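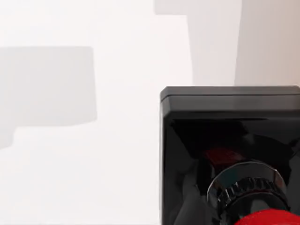

Can a robot really learn to tidy a table? The kids in Naledi Du Plessis's robot club say theirs can. I'm not so sure. They practice in a computer world called Brekton, where even a gray shadow on the white table is drawn by the computer. So is the shiny ring inside the gripper's black case.

The club's big test is the gold cup.
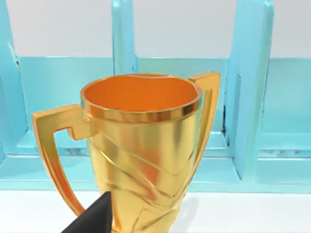
Gold cup, black gripper finger, blue shelf.

Benito Calvo, who is ten, told me the robot got the cup onto the shelf 80 times in nearly 193 tries. That means it missed more often than it made it. Would you let it carry your birthday cake?
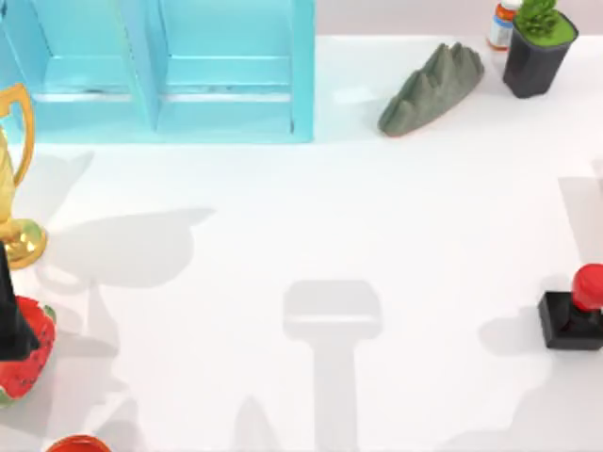
Benito says practice will fix that. Maybe. But a real cup can dent, and a real table can wobble. Ask him again in December.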